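Norbert Murín
October 8, 2021

Thread on cleaning the kitchen in the Clellden flat before we hand the keys back. A few of you asked how I go about it, so I'm writing it down while I can still remember. 1/15

We were there 12 months. I moved in last with Lungile, and neither of us had ever looked at the inventory from check-in. It is five pages long and the kitchen takes up two of them.

Read the inventory first. Ours already listed a chip on the worktop by the sink and a scratch inside the oven door. I had spent most of an evening trying to get that scratch out.

I do the cupboards before anything else. Everything comes out, crumbs get brushed into a dustpan, then warm water with a bit of washing-up liquid. Dry with a tea towel and leave the doors open for an hour.

The cupboard fronts are white, so every drip shows. The worst ones were next to the cooker, down the side where the gap is. That gap is too narrow for my hand. I wrapped a cloth round a wooden ruler and held it on with two elastic bands.

Things that came out of the gap on the ruler: one dried pea, a bread bag clip, a lot of grease and the lid of a biro. I don't own a biro with a blue lid. Lungile says she doesn't either.

Next the hob. Burner grates go in the sink with very hot water and soda crystals, and I leave them there while I do the rest. After 15 minutes you can see the water go brown. Then a scourer, the green side.

Don't do this if your grates have a coating that's already flaking. Sugeng did it at his old place in Skumham and ended up paying for a new set.

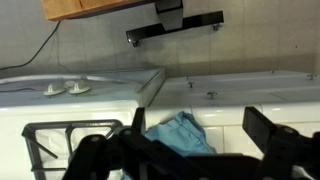 For the enamel I use bicarb mixed to a paste and a soft cloth, because the cream cleaner left dull patches on my last one. Leave it on while you have a cup of tea. Wipe it off, then wipe it off again, as bicarb dries to a white film that you only notice the next morning.

The rim round the top of a cooker holds more than you'd think. I go along it with an old toothbrush and then a corner of damp cloth.

Knobs. If yours pull straight off, pull them off and wash them in a bowl. If they don't want to come, leave them alone and use a cotton bud round the base. Damian forced one at Ortner Road and it never clicked properly again.

The oven handle gets forgotten. People wipe the front of it and not the underneath, where your fingers go. Same cloth, hot water, a drop of washing-up liquid, and run it right along to both ends.

Inside the oven I'm not going to pretend I enjoyed. Shelves in the bath on an old towel, with more soda crystals. I did the inside in three goes over two days and stopped when it looked the way it does in the inventory photo, scratch included.

The worktop is tiled, which I would not choose. The tiles are fine, they take a minute. The grout takes all afternoon. I tried the following on it:

Lemon juice – no difference, nice smell.
Bicarb paste – some difference on the bit behind the kettle.
The Nemholm grout pen that Gangadharan lent me – looks very good from a distance and a bit painted close up.

I went with bicarb for the whole run and used the pen on two lines near the sink. The pen needs to be left overnight, so don't do it on the last day.

Floor last. It's big pale tiles and I started at the far wall and worked back towards the door. Two buckets, one with cleaner and one plain for rinsing the mop. Change the rinse water when you can't see the bottom.

Move whatever will move before you mop. If it's on wheels, wipe the wheels too, or you get a grey line across the wet floor as soon as you push it back. Cables I lift, wipe under and put down again.

The bottom edge of the cupboards, where they meet the floor, wants doing by hand. A mop pushes the dirt into it. I knelt on a folded towel and used the toothbrush again (a different toothbrush, Sugeng, since you asked).

Cloths: I got through 5. One for grease, one for the worktop, one for the floor edges and two for drying. They go in a hot wash by themselves with no softener. Softener makes them smear.

Cost. The agent's price list has a kitchen clean down at 200. I spent 12 on soda crystals, bicarb, scourers and a new mop head, and I still have half the soda crystals if anyone in Clellden wants them.

Time, for those who like to plan: two evenings and most of a Saturday's worth of daylight, with breaks. It would have been less if I'd cleaned behind the bin at any point since February.

Still to do: the extractor filter, the inside of the fridge door and the light switch. Lungile is doing the fridge. She has opinions about the seals and I've left her to it.

Damian asks about limescale on the tap. White vinegar on kitchen roll, wrapped round it with an elastic band, half an hour, then rinse. Check the finish first if it's anything other than plain chrome.

Checkout is next week. I'll add to this if the agent finds something I missed.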